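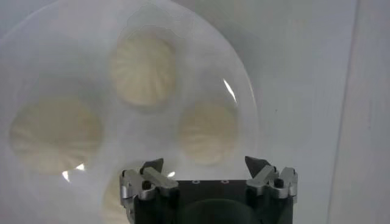
Two gripper controllers, one bun task: an interview with Sellgate's manipulation lead

Sellgate spent most of November moving steamed buns. The company's test group in Olivares ran the same two-arm cell with two gripper controllers, the Avus and the Amero, and kept the arms, fingers and wrist cameras unchanged between runs. The manipulation lead who set up the comparison spoke with us about what was measured and what was left out.

The task is short. An arm picks a bun from a plate, carries it to an electric steamer and releases it in the basket. Handling the lid is a separate test. Each controller was given 300 transfers, for a total of 600.

"We wanted something soft that shows damage," the lead said. "Foam blocks recover. A bun keeps the mark, so you can grade it afterward without any instruments."

The Avus controller runs a position loop with a current limit. The operator sets a target opening, and the fingers close until they reach it or the limit trips. The Amero controller runs a force loop from first contact onward and lets the opening settle wherever it settles. Both accept commands over the same interface, and the swap takes less time than the calibration that follows it.

According to the lead, the position loop was better than the group had expected on buns of consistent size. "If the target opening is right, you get a clean pick and almost no dent. The trouble is that the target is right for one bun. The next one is slightly wider and you have squeezed it before the current limit notices anything."

The force loop handled the variation in size but was slower to confirm a grasp. It also had difficulty with the pleated tops used in part of the test. A fingertip that lands on a fold meets very little resistance, and the controller goes on closing while it looks for its setpoint. The group lowered the approach so that the tips met the side of the bun, and the problem mostly went away. 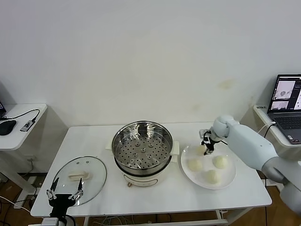
Right gripper with a bun over the plate. The steamer basket is at center, with the glass lid to its left.

Release turned out to be the harder half of the transfer. Steamed dough sticks to the pads, and a bun that sticks to one side rotates as the fingers open. With the Avus controller the group could script a two-stage release: a small opening, a pause, then the full stroke. The Amero controller has no command for this, so the pause was added upstream in the task code.

"It works, but it's in the wrong place," the lead said. "I don't want the planner to know that dough is sticky. That belongs in the gripper layer."

The wrist cameras were the other subject of the trial, although they were not being compared with anything. They run at 30 frames per second and feed the bun detector directly. Clear plastic between the camera and the food gave the detector the most trouble. Condensation softens the outlines, and glare from a curved lid can be taken for the edge of an object. In the worst lid tests the estimated bun center was off by 8 millimeters.

"That is more than we can absorb with soft food," the lead said. "A hard part will slide into the fingers and center itself. A bun will fold."

Asked whether a different camera would help, the lead was doubtful. A polarizing filter reduces the glare but costs light, and it does nothing for the fogging. The group's present answer is procedural: the lid comes off first, and no bun is localized until the camera has a direct view.

The view from the wrist brings its own limits at the steamer. As the gripper comes in low beside the pot, the steel wall hides most of the interior, and all the detector has to work with is the top of whatever sits above the rim.
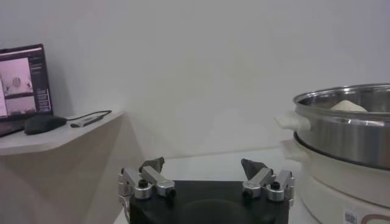
For that reason the placement step uses the head camera to choose a free spot in the basket and the wrist camera only for the final correction. The two estimates are compared before the fingers open. If they disagree, the arm backs off and looks again from higher up, which adds time to the cycle but has prevented most of the double placements seen in early runs.

The lead would not name a winner. For a fixed product with tight size control, the Avus settings are easier to explain to an operator and easier to reproduce after a restart. For mixed trays the group prefers the Amero, provided the release sequence can be moved out of the task code.

"We have asked for a staged release command," the lead said. "If we get it, we rerun the full set. If we don't, we will probably write our own force loop on top of the Avus and see how far the current signal takes us."

Fingertips are next. The present wedge-shaped tips stay on both arms until the controller question is settled, and a wider, softer pad is being drawn up for the runs after that. The lid test will be repeated with the same pads.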